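How to Clean and Lubricate a Sticky Padlock

A padlock that sticks is usually dirty or dry, and most of them can be put right at a table with a few cheap supplies. The steps are the same for a brass lock on a shed and a small one on a toolbox. Set aside 20 minutes per lock, plus drying time.

What you need

- Dry graphite powder or a dry PTFE lubricant with a thin straw
- Mild dish soap and warm water
- An old toothbrush
- Two clean rags
- Cotton swabs
- Every key you have for the lock
- A light-colored surface to work on, so small parts and grit show up

Do not use cooking oil or heavy grease. Both feel fine the first week and then hold dust inside the cylinder. A general-purpose penetrating spray is all right for flushing out a badly stuck lock, but it should not be the only thing you put in.

Step 1. Sort the locks and keys

If you have more than one padlock to do, lay them out with their keys before you start. Try each key gently and put the matching ones next to their lock. Keys with the same blade shape will often slide into the wrong lock and then refuse to turn, and forcing one is how keys get bent. Tie a tag to any key that has no mark on it.

Step 2. Check the key

Look along the edge of the key. A bent key will never work smoothly, no matter how clean the lock is. If the cuts look rounded off compared with the spare, get a new one cut from the spare. A copy of a worn key is a worn key. The key counter at the Vetbridge hardware store will cut one while you wait, and so will most others.

Wipe both sides of the blade with a rag. Pocket lint stuck in the groove goes straight into the cylinder.

Step 3. Clean the outside

Open the lock if it will open. Scrub the body and the shackle with the toothbrush and a little soapy water. Hold the keyway facing down so water runs away from it. Pay attention to the holes where the shackle enters the body, which collect most of the sand and old grease. Use a damp swab there.

Light rust on a steel shackle comes off with fine steel wool, grade 000 or finer. Leave plated parts alone.

Step 4. Flush the cylinder

Skip this step if the key already goes in all the way. Otherwise spray a short burst of penetrating spray into the keyway, wait 7 minutes, then slide the key in and out without turning it. Wipe the key each time you pull it out. Keep going until it comes out clean.

Let the lock dry overnight with the keyway down on a folded rag.

Step 5. Lubricate

Puff a small amount of graphite or PTFE into the keyway. Use one or the other, and do not mix graphite with any wet product, as it turns to paste. Insert the key and turn it gently back and forth. Then put a drop of light machine oil on each leg of the shackle where it goes into the body, and open and close the lock a few times.

Step 6. Test before you hang it

Lock and unlock it in your hand with every key. Pull on the shackle each time. A shackle that pops up without the key means the latch is worn, and the lock should be replaced.

How often

Outdoor locks need this twice a year. I do mine in April and again before the first frost. The gate locks on the Clirnovthorpe road get more dust than the rest and have an extra puff of graphite in midsummer. Indoor locks can go a year or more.

Keep the spare keys in a different place from the locks, on their own labeled ring.

200 shares | 7 comments

Related articles
How to Remove a Broken Key From a Lock
Choosing a Padlock for a Shed Door
Jadier Hasp Installation, Start to Finish
Labeling Keys So the Labels Stay On
Fixing a Gate Latch That Will Not Line Up
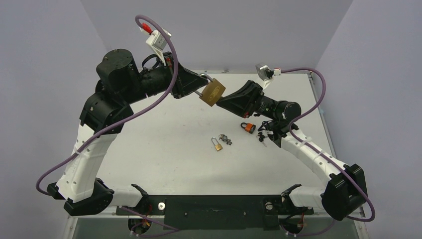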